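26 June 2019

Home late, feet like two loaves. I said I'd write in here every night this month and I've managed four, so tonight counts double!

We're into the third week with the arms in the show kitchen at Stastero and I still can't decide what I think. Last year it was me and Marcela Michalík doing the wiping down between bookings, cloths and sponges and a radio, and we'd be gossiping the whole way through. Now one of us stands by with the tablet and the other one is upstairs typing up the log (they call it the Helotus log, after the software, and it's as dull as it sounds). So we hardly see each other till lunch. I miss her singing, which I never thought I'd write.

The practice task is clearing and wiping a counter with all the usual clutter left on it, cartons and a water bottle and so on, right next to the gas stove. Polák from the office wants 500 goes logged before the end of the month. We were on 433 when I clocked off, and I'd be lying if I said I wasn't a bit proud of that number, seeing as I stood there for most of them.

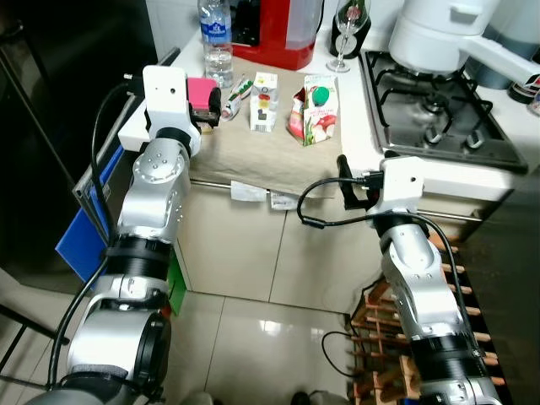
My back is better, I'll give them that. No more bending over sinks for hours, and my hands have stopped cracking for the first time in years. But I come home with a tired head, and it's a different tired, all that watching and waiting with my thumb over the stop button. I snapped at the cat.

Polák says no one's hours are being cut and we'll both go up a pay band in November if we finish the Drido course. It's 700 crowns for the book, which they're paying back (I've kept the receipt in the biscuit tin). Marcela thinks the pay band is real and the hours bit is hot air. I think she might be right on both. She's started the course already, chapter three, and she rang me tonight to read me the bit about joints and laughed so much she had to put the phone down.

Must ask about swapping so we do a morning each on the tablet. Also buy cat food, and ring Mum about the curtains.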